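From: Suqin Jiang
To: Westetti Branch Members' List
Date: 31 March 2019
Subject: Re: [westetti-members] Can we not just send a letter?

Hello all,

I said at the last branch meeting that I would stop replying to the list on Sundays. You can see how that's going.

A member in the Drullammont building wrote on Thursday:

> Apologies if this has been covered. I have read the motion for regional
> council twice now and I am still not sure what we are asking for. The
> canteen workers at Laskowska are not our members, they are not employed
> by our employer, and most of them are in a different union or none.
> I am as sympathetic as the next person. But can we not just send
> a letter of support and leave it there? I worry we spend more time on
> other people's disputes than our own. The lifts on our side have been
> out since November and I don't see a motion about that.
>
> Also, what does "all practical support" mean? It sounds expensive.

Fair questions, and better put than most of what gets said in the room. I'll go in a different order because the lifts are easiest.

The lifts were raised at the joint safety meeting and again in writing. The reply we had was that a part was on order. I asked which part and was told that this was commercially sensitive. If anyone would like to draft a motion about the lifts I will second it with real feeling, as I work on the fourth floor and have a bad knee. It would not go to regional council, though, who have no more power over our lifts than the weather does.

On Laskowska. The catering contract there passed to Sirwood last year, and the 43 people who transferred with it were told their sick pay would be "harmonised". I've sat through enough consultations to know that nothing has ever been harmonised upwards. They now get nothing for the first two days. They voted to strike, they have had their first day out, and they are going out again after Easter.

Sirwood also hold the cleaning contract in our building. It comes up for renewal next year, and so does the reception desk, which at present is staffed by our own members. I don't want to make anyone's flesh creep, but the same firm with the same template letter will be in the same lift lobby, assuming they can manage the stairs.

So could we just send a letter? We have sent one. It was a good letter, with two semicolons in it, and the Laskowska stewards were kind enough to say they'd put it on the noticeboard. What they asked for after that was:

money for the hardship fund
people on the picket before the early shift
a room to meet in that doesn't belong to the people they are in dispute with

That is what "all practical support" means. I agree it's a phrase that could cover anything from a flask of tea to a small navy, and I've suggested we amend it to name those three things. The amendment is at the end of this message.

As for the expense, the branch would give £70 now, out of the campaigns line, which has been sitting there unspent while we argue about what a campaign is. The motion asks other branches in the region to match it. Nothing comes out of your subs that hasn't come out already.

The rules do allow this, before the person who always asks me about the rules asks me about the rules. Rule 70 lets a branch make a donation to workers in dispute so long as it is reported to the next general meeting. It says nothing about which union they're in. 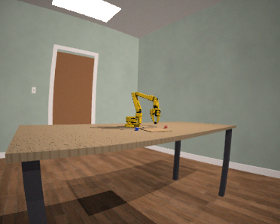 I do take the point about time. We gave Laskowska forty minutes at the last meeting and our own workload claim got what was left before they locked the building. That was bad chairing, and as I was chairing I can say so without hurting anyone's feelings but mine. For April I've put workload first on the agenda and the motion second, with a limit of three minutes per speaker. I'll use the timer on my phone. It makes a noise like a duck and I can't find out how to change it.

The amendment, for those who like to come prepared:

Delete "all practical support" and insert "a donation of £70 to the hardship fund, attendance at the picket where members are able, and use of the branch office for strike meetings". Delete "calls upon the entire movement". Insert "asks other branches in the region".

I took out "the entire movement" because I have met it and it doesn't answer emails.

If you want to speak for or against, reply to me off list by the Wednesday before the meeting. If you want to speak against, please do come. The last three motions went through with no one opposed and one person asleep, and it does us no good at regional council when somebody asks an awkward question and we're hearing it for the first time.

Could whoever borrowed the branch megaphone also bring it back, with the batteries this time.

In solidarity,

Suqin Jiang
Branch secretary, Westetti

--
You are receiving this because you are a member of westetti-members.
Replies go to the whole list. Please check before you hit send.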